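Clearing the desk, talk notes (the 33 minute version)

Okay, hi everybody, thanks for coming in from the hallway. Wait for the door to close. Say thank you to Abena Opoku for getting me the room and then get going, the intro ran way long in June.

Start with the show of hands. Who has a cup on their desk right now? Who has two? Keep my own hand up for both, they always laugh at that. I'm a two cup person and I've stopped fighting it.

So my whole thing tonight is small stuff. I don't care about your filing cabinet! I care about the cup, the pens, the tissues, the things you touch all day and never give a home to. When I started at Rimenau I had a lovely big desk and I worked on a patch the size of a placemat, with everything else creeping in from the sides.

Then the stacking story. You run out of room, so you put a thing on top of another thing. Cup on the pen holder, classic. It feels tidy (it takes up less desk, right?) but now you can't get a pen without picking up the cup, so you go find another pen, and that one lives on the desk forever. Slow down here, people like to write this one down.

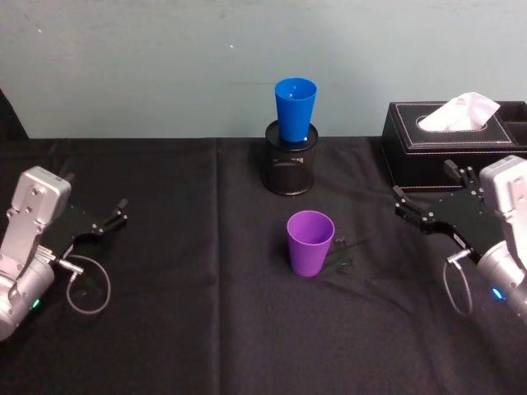 My rule is that anything you reach for more than once a day gets its own spot with nothing on top of it. Pens, tissues, the cup you're drinking from. The spare cup can go back to the kitchen. Yes, tonight.

Tissue box: back corner, on the side of the hand you don't write with. Sang-wook So argued with me over this for a whole lunch and he may be right if you have a cold. Take questions on it if someone bites, but keep it short.

Plain cloth on the table or no cloth? I like a dark one. Dust shows up on it right away and then I wipe it. Berhanu Demissie hates them for the same reason, ha.

Now the exercise. Everyone gets 60 seconds with the stuff from their own bag, out on the table, and puts back only what they'd use before dinner. Walk around while they do it. Don't help!

If there's time, the Gividstead story with the over 3000 rubber bands. If there isn't, skip to the handout, 10 copies short last time so ask people to share.

Nii Baidoo has the sign-up sheet by the coffee.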